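Colchas estampadas: cómo lavarlas y guardarlas sin que pierdan el azul

Por Kristine Ambrosio | 23 de diciembre de 2024

Imprimir | Enviar por correo

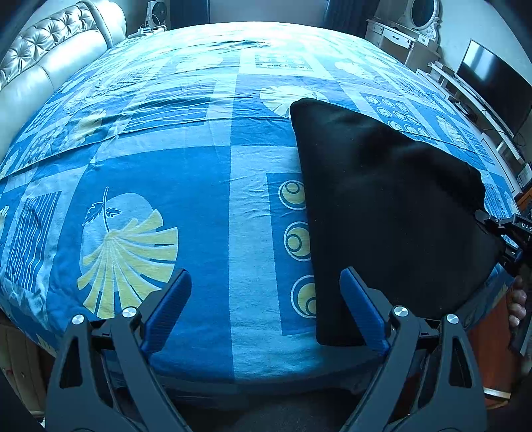 Una colcha en azules, con su hoja en amarillo pálido.

¡Me encantan las colchas estampadas! Cambian un dormitorio entero en dos minutos, disimulan mejor que las lisas las arruguitas de cada día y, bien tratadas, duran muchísimo. El problema suele llegar con el lavado: el azul se apaga, el blanco coge un tono grisáceo y la tela queda tiesa como un cartón.

Antes de lavar

Mira la etiqueta, aunque creas que te la sabes. Después haz la prueba del paño: humedece un trapo blanco, apriétalo un minuto contra una esquina del color más oscuro y comprueba si mancha. Si sale teñido, lava la colcha sola y en agua fría. Yo añado una toallita atrapacolor las primeras veces, y con la colcha grande pongo dos.

Sacúdela en la ventana o en el patio (¡sale más pelusa de la que imaginas!) y trata las manchas por el revés con un poco de jabón neutro. Nada de frotar con cepillo duro, que deja cercos blanquecinos.

En la lavadora

El tambor tiene que quedar con holgura; si hay que empujar para cerrar la puerta, mejor una lavadora grande de autoservicio. Programa delicado, a 30 grados como mucho, la mitad del detergente habitual y centrifugado suave. El suavizante yo lo dejé hace años: medio vasito de vinagre blanco en el cajetín y la tela sale mullida -- y no, no huele a ensalada cuando se seca.

No mezcles nunca el vinagre con lejía.

El secado

A la sombra y del revés. Dobla la colcha sobre dos cuerdas paralelas para repartir el peso y dale la vuelta a media tarde. Si vives en un piso sin tendedero amplio, dos sillas altas y un palo de escoba hacen maravillas. Estírala con las manos todavía húmeda y casi te ahorras la plancha.

Para guardarla

Cuando llega mayo saco la de verano y la gruesa se va al altillo, siempre limpia y seca del todo. Uso una funda de almohada vieja, que deja respirar la tela, con una bolsita de lavanda dentro. Las bolsas de vacío van bien para unas semanas, pero en las colchas acolchadas marcan unos pliegues que cuesta quitar. A mitad de temporada la desdoblo y la vuelvo a doblar por otro sitio -- un momento de nada, ¡y se nota mucho!

Archivado en: Trucos de casa, Ropa de cama, Lavado y plancha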